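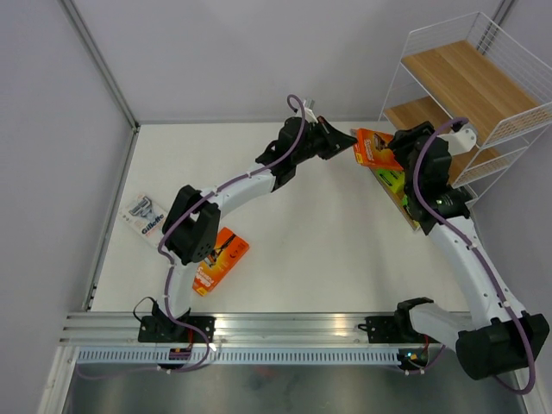
工单：双臂交接时右臂夹爪间歇离线

状态：已解决，遗留两项
类别：课程项目 / 双臂工作台 / 通信
提交方：Tundcombe 机器人综合实践课，货架补货小组
处理方：Tundcombe 实验室支持
涉及软件：Hostanura 任务调度（课程分支），Simiyu 夹爪驱动
优先级：中，四月验收前需关闭

问题描述

双臂补货任务运行到交接段时，右臂夹爪偶发停止响应。关节本身仍在线，位置反馈正常，只有夹爪状态停在最后一个值不再更新。Hostanura 在等待超时后报 GRIPPER_STALE，整段任务转入保持状态，需要人工清错。

任务流程：右臂负责靠货架一侧，左臂负责台面一侧。商品为剃须刀包装盒，交接动作在两臂之间的台面上方完成。右臂夹住盒子一侧，左臂从对侧接近，指尖接触后闭合，右臂再松开。故障集中在左臂接触之后、右臂松开之前。

报错节选：

[right/gripper] last_update_age = 140 ms, limit = 60 ms
[right/gripper] state = STALE
[scheduler] handover.release: precondition failed (gripper_stale)
[scheduler] task -> HOLD
[left/gripper] state = OK, contact = true

小组在提交工单前已经做过的事：

重启 Hostanura，故障仍在。
重启 Simiyu 驱动，故障仍在。
交换左右臂的任务角色，没有跑完。左臂够不到货架下层，路径规划直接失败，这一项没有结论。
把状态超时上限从 60 ms 放宽到 400 ms。报错变少，但夹爪状态不更新的时段还在，右臂松开动作明显滞后。已改回。

复现条件

空载，单独开合右夹爪：不复现。
右臂单独取盒、放盒，不做交接：不复现。
双臂交接，低速：偶发。
双臂交接，课程默认速度：较易复现。
双臂交接，台面上多放几件商品：与台面商品无明显关系。

最后一项是因为有组员怀疑视觉节点占用过高。当时台面上放着橙色盒和白色吸塑装，检测节点要同时输出多个目标。监视结果显示 CPU 占用有上升，但夹爪状态丢失的时刻与占用峰值对不上。

处理记录一（支持）

收到。请先补三样东西：

1. 交接段完整日志，包含左右两侧的时间戳，不要只截报错前后几行。
2. 总线错误计数，任务开始前读一次，报错后不要清错，再读一次。
3. 交接时刻的工作台照片，要能看到两只夹爪和腕部走线。

另外请确认 Simiyu 的配置文件是课程仓库里的版本，还是从上学期的组拷过来的。两者的轮询设置不一样。

处理记录二（提交组）

日志和计数已上传到工单附件。配置文件是从上学期拷的，已换成课程仓库版本，换完之后复测，故障仍可复现，次数略少。

总线错误计数：左侧前后无变化。右侧在报错后有增加，增加的部分全部落在夹爪节点上，关节节点没有变化。

照片：

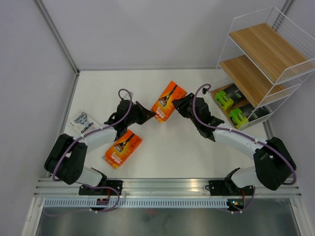
交接姿态。右夹爪夹住 Gillette Fusion5 橙色盒的右侧边，左夹爪指尖抵在盒子左下边。

补充一点，盒子在交接时是斜的，上端偏右。这个角度由右臂抓取点决定，交接位姿里没有对它做修正。不确定与本问题有无关系。

处理记录三（支持）

计数情况可以排除调度侧。若是 Hostanura 的线程阻塞，总线上不应出现错误帧。现在错误只在右侧夹爪节点增加，范围缩到以下几处：

夹爪接头
腕部到肘部之间的线缆
右侧安装座旁的转接小板
夹爪侧供电

请注意照片里线缆在腕部上方的走法。线在腕部上方绕一个弧，再沿连杆回到肘部。这个弧的长度决定腕部旋转时接头受不受力。仅凭照片无法判断余量够不够，需要现场量。

排查步骤如下，请按顺序做，每步单独记录，中间不要同时改别的东西。

步骤 A：断电，拔插右夹爪接头，检查锁扣是否到位，针脚有无歪斜。
步骤 B：上电，关节使能，夹爪保持闭合，手动点动右腕，从取货姿态慢速转到交接姿态，全程读夹爪节点错误计数。
步骤 C：在交接姿态停住，用绝缘杆轻拨腕部上方的线弧，观察计数。手不要进入两臂之间，急停由第二名组员持握。
步骤 D：如 B、C 无结果，测右侧转接小板输出端电压，夹爪空闲和夹紧各测一次。
步骤 E：仍无结果时，左右夹爪对调，看故障跟随夹爪还是留在右臂。

转接小板指示灯为绿色只表示板子已上电，不能当作通信正常的依据。前面有别的组把这个灯当成链路灯，浪费了一个下午。

处理记录四（提交组），14:20

步骤 A 完成。锁扣到位，针脚目视正常。重新插拔后复测一轮，故障仍在。

步骤 B 完成。从取货姿态转到交接姿态，前半段计数不变，腕部接近交接角度时开始增加。反方向转回，增加停止。重复三遍，出现位置基本一致。

步骤 C 完成。在交接姿态拨动线弧，向肘部方向拉时计数增加，松开后停止。向夹爪方向推时无变化。

步骤 D 也测了。空闲和夹紧的电压都在手册允许范围内，没有看到跌落。万用表采样慢，短时跌落看不出来，示波器当时被别的组占用。

步骤 E 没有做，等确认。

处理记录五（支持）

B 和 C 的结果已经足够，E 先不做。对调夹爪要重新标定，不划算。

初步判断：腕部线弧余量不足，转到交接角度时线缆被拉紧，接头侧接触不良，夹爪节点通信中断。左臂在该段腕部转角较小，所以左侧没有表现。

为什么故障看起来发生在左臂接触之后：右臂进入交接姿态后会等待左臂，等待期间有微小的柔顺补偿，左臂一接触，右腕会再让一点角度。线缆本来就接近拉紧，这一点角度刚好越过去。任务日志里左臂 contact 变为 true 的时刻与右腕角度变化吻合，可以自己对一下。

放宽超时上限后报错变少，也能用这个解释：中断时间多数短于 400 ms，被上限遮住了。这个参数以后不要用来处理掉线。

处理方法：

1. 断电，剪掉右臂连杆上离腕部最近的一根扎带。剪之前记下原位置。
2. 把右腕手动转到交接极限角度，在该角度下留出线弧，再转到相反方向的极限，确认线弧不会挂到夹爪或货架的金属丝。
3. 在新位置重新扎线。扎带收到线不滑动即可，不要勒死。
4. 检查肘部外侧的线，确认多余长度没有被挤进肘部。
5. 更换夹爪接头短线。备件在 Borcombe 柜第二层，领用后在柜门的表上登记。
6. 上电，重复步骤 B，计数应全程不变。
7. 恢复默认速度，连续运行 72 次交接，期间不清计数。

第 2 项里的货架干涉要认真看。右臂伸向货架时线弧在腕部上方，弧放大之后离丝网更近。

处理记录六（提交组）

已按方法处理。旧短线拆下后检查，接头尾部的外皮有轻微压痕，导线没有断。通断测试正常，弯折时阻值会跳。旧线已贴标签放回支持台。

第一次重新扎线时弧留得过大，右臂向货架下层送货时线弧碰到丝网，碰撞检测触发，任务停止。减小后重做，取货和送货两个姿态均无接触。

步骤 B 重测，计数全程不变。

72 次交接结果：

GRIPPER_STALE：0
右夹爪节点错误计数增加：0
盒子滑落：2
左臂未接触到盒子：1
其余正常完成

滑落的两次都是同一种橙色盒，右夹爪夹在盒子边缘，左臂接触时盒子绕夹持点转动，右臂松开后左侧夹持面积不足。未接触的一次是视觉给出的盒子倾角偏差大，左臂闭合位置偏低。

询问一下：这三次是否需要在本工单内处理，还是另开。

处理记录七（支持）

另开，类别选抓取规划。本工单只处理夹爪离线。

可以先看两处。一是右臂抓取点往盒子中部移，给左臂留的面积会变小，需要重新算两侧的夹持区间。二是交接位姿里加入盒子倾角，左臂按实际倾角接近。第二种改动较大，验收前不一定来得及。托盘送货那一段不经过交接，不受影响，不用跟着改。

小组已把 Simiyu 配置换成课程仓库版本，请保持，不要再换回去。上学期的配置里轮询周期较长，会使超时判断不准。

结论

根因：右臂腕部线缆余量不足，交接角度下接头受拉，夹爪节点通信中断。旧短线弯折时接触电阻不稳定，加重了该现象。
次要因素：夹爪驱动使用了旧版配置。
处理：重新布线，更换短线，恢复课程配置，超时上限维持 60 ms。
验证：72 次交接无离线报错。

遗留项

1. 左臂布线方式与右臂相同，短线未更换。左臂目前转角用不到极限，如果后续任务交换两臂角色，需先按步骤 B 测一遍左侧。
2. 夹紧瞬间的供电跌落未用示波器确认。示波器归还后由提交组补测，波形上传到本工单附件，不需要重新打开工单。

附：步骤 B 记录表字段

腕部角度（起始 / 终止）
夹爪状态（开 / 闭 / 夹持）
夹爪节点错误计数（前 / 后）
关节节点错误计数（前 / 后）
线弧是否接触其他部件
操作人 / 急停持握人

表格模板在课程仓库 docs 目录下，文件名带 wrist_cable 的那个。旧模板缺少关节计数一栏，请勿使用。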